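4.3 Réglage du détecteur de prise (module Destorel, main à quatre doigts et pouce)

Le module renvoie un score de prise entre 0 et 1000. La documentation d'origine le présente comme une mesure de stabilité. Prenez-le pour ce qu'il est : une estimation tirée des courants moteurs et de l'image de tête, qui se trompe volontiers sur les objets mous.

Avant de commencer, vérifiez que le planificateur est en mode pas à pas et que l'arrêt d'urgence répond.

1. Ouvrez l'onglet Perception et chargez le profil « objet souple ». Le profil par défaut a été calé sur des pièces rigides.
2. Lancez l'estimation du plan de table. Refusez le résultat si l'écart affiché dépasse 3 mm, même si le voyant est vert. Le voyant indique seulement que le calcul a convergé.
3. Posez l'objet sur son support, puis lancez la segmentation. Contrôlez le masque à l'œil. Un support translucide est souvent avalé par la table, ou rattaché à l'objet.
4. Exécutez l'approche, puis la fermeture, avec une limite de couple à 18 % de la valeur nominale.
5. Arrêtez la séquence avant la levée et relevez le score.

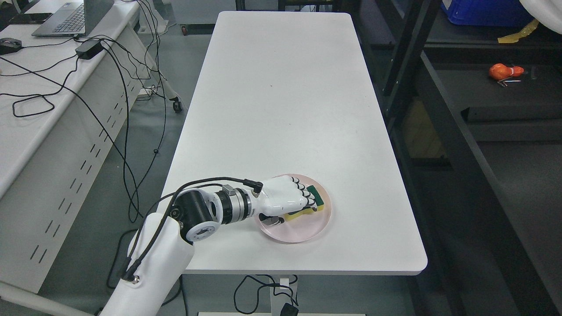 6. Comparez ce score à celui d'une fermeture à vide. Si les deux valeurs sont à moins de 50 points l'une de l'autre, le détecteur ne distingue rien et le seuil ne sert à rien non plus. Reprenez à l'étape 3.
7. Fixez le seuil à mi-chemin entre les deux valeurs et enregistrez le profil sous un nouveau nom.

Note : le bouton « Seuil automatique », ajouté en octobre, choisit une valeur à partir d'un seul essai. Rekha Lobo a obtenu deux seuils très différents avec le même objet, sans rien déplacer. Nous ne l'utilisons pas.

Attention : un score élevé n'autorise pas la levée à pleine vitesse. Une mousse comprimée fait monter le courant, que la prise soit bonne ou mauvaise. Gardez la vitesse réduite tant que le profil n'a pas été validé selon la section 4.5.

Le journal d'exécution enregistre « prise réussie » dès que le seuil est franchi. Ne reprenez pas cette ligne dans un rapport d'essai sans avoir relu la vidéo correspondante.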